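Collthorpe Bench Parts

README for the small parts set, revised Wed 1 July

What this is

Collthorpe is a set of notes and photos on small bench parts: discs, straps, tabs, screws and the trays they get sorted into. It was put together by Mitiku Ejigu and Paraskevi Vrettos for people who sort, label and store mixed hardware. There are 813 entries in the current release. Each entry covers one part or one part with its fasteners still on it.

How parts are recorded

A part goes on a white tabletop and is entered the way it lies. Pieces that are screwed together stay together and get one entry, listed under the larger piece. A gold-colored strip on a pink disc is filed under disc, with the strip and screws in the notes field.

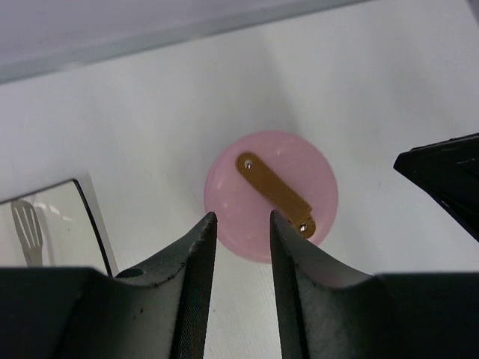

Color names are kept simple. We use pink, gold, silver, gray, black and white, and leave shades to the notes. Metal is only named when we know it — otherwise the entry says "gold-colored" or "silver-colored." Scuffs and specks are noted but never cleaned up for the record.

Fields

part: short name, lower case
color: main color first
fasteners: type, or none
wear: free text
tray: where the part is stored

Older entries from October have no wear field. Meron Tefera is filling these in by hand and almost 28 are left.

Table and trays

The table stays the same from entry to entry. Trays are white and rectangular and may sit off to one side. A tray on the table is not an entry unless it has a part name of its own. Please don't relabel the tabletop as a tray — this was the most common mistake in version 3. 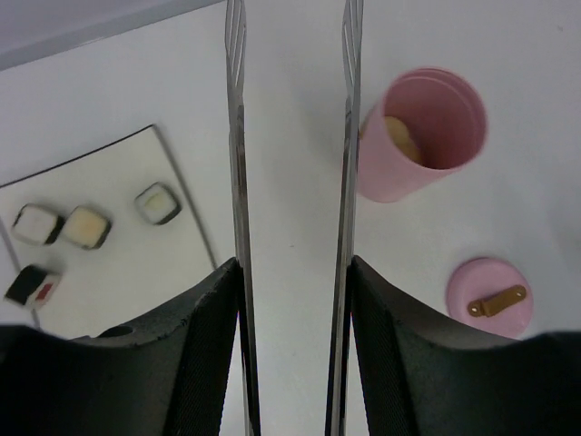 Corrections

Send the entry number and the field to Edeltraud Buschmann. One line per correction is fine. Entry 3277 is a known duplicate and will be removed in the next release.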